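Dallik Lounge Users' Group – minutes, January

Present: Holger Solberg (chair), Milagros Cabanatuan, Arnel Yap, Rosario Negri (minutes). Apologies: Sandro Lombardi, again.

1. Sofas. Both grey ones stay. Arnel's motion to swap one for beanbags fell, 3 to 1.

2. Orange-red cushion. Belongs on a sofa. Agreed at the last 2 meetings and agreed once more.

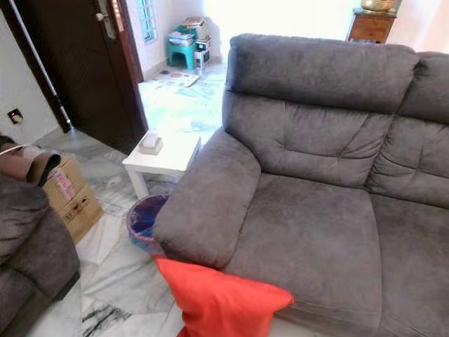
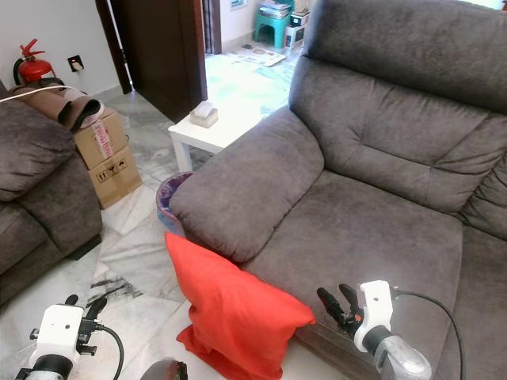 3. Cardboard boxes. Holger thinks they're for Rivera. Rivera thinks they're Holger's. Milagros to ring them – a decision by February, please.

4. Spending. £61 for upholstery cleaning approved. The £2,491 quote from Orkus for new sofas was read aloud and put away.

5. AOB. Arnel asked about beanbags. Closed at 9.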